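Todstead robotics club, end of term thread. Grab a tea, it's a long one (1/11)

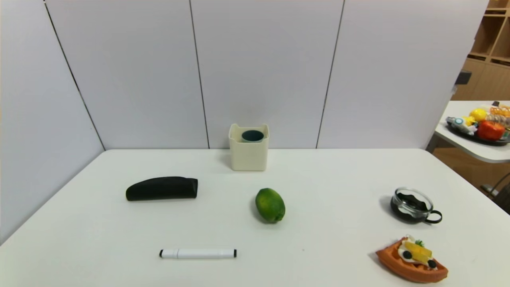 Table one, set out for sorting. Yes, the waffle is part of it.

2/ For anyone new: we're a student club, we meet in the Adholm building, and this term's project is called Iner. The job sounds tiny. Somebody types "put the pen in the cup" and the arm has to work out which thing is the pen, which is the cup, and get one into the other without sending everything flying.

3/ We had 493 attempts logged by the end of last week. I've watched nearly all of them and I'm still not bored! There's a moment just before the fingers close when the whole room goes quiet, every single time.

4/ Objects first, as that's what people ask about most. We want shapes that are awkward in different ways. A marker pen is thin and lies very low. A black case on a white table is dead easy to spot but a pain to hold, with that arched top edge. The green fruit is fat at one end and knobbly at the other, so where do you even grab it?

5/ Then there's the glass cup with the black handle. Clear rims are horrible for our depth readings (big holes in the data, right where you need it). One of the first years suggested going for the handle instead, and we moved from 5 good grabs in a session to more than we'd dared hope for. So pleased for them.

6/ My favourite is the blue-grey cup sitting inside the cream square container. Ask for the cup and you should get the cup on its own. Ask for the container and, well, we argued over that for most of an evening. Does the cup come too? We've settled on yes for now, but I can see it going the other way.

7/ The waffle slice with the cream and fruit on top is the "please be gentle" one. We score it separately: did it get picked up, and did it stay the right way up. The first number is lovely. The second needs work, haha.

8/ A thing I got wrong early on: I kept putting objects down in neat rows. The arm got brilliant at neat rows! Now whoever sets up has to scatter things a bit, turn them at odd angles and leave uneven gaps. Scores dropped straight away and have been creeping back up.

9/ Numbers for the people who like numbers: 185 of the attempts were with the new grip code, and 119 of those finished the whole task. The old code never got past half. Full sheet goes on the club page once I've tidied my column names.

10/ Next up is the Jeon Cup in July, where the judges choose the objects and you don't see them until you're at the table. Terrifying. Can't wait.

11/ If you're a Todstead student and fancy joining, you don't need to know any code. We need people to set up, write instructions and think up nasty arrangements. Replies are open, and I'd love to hear which object you'd find hardest to pick up with two fingers.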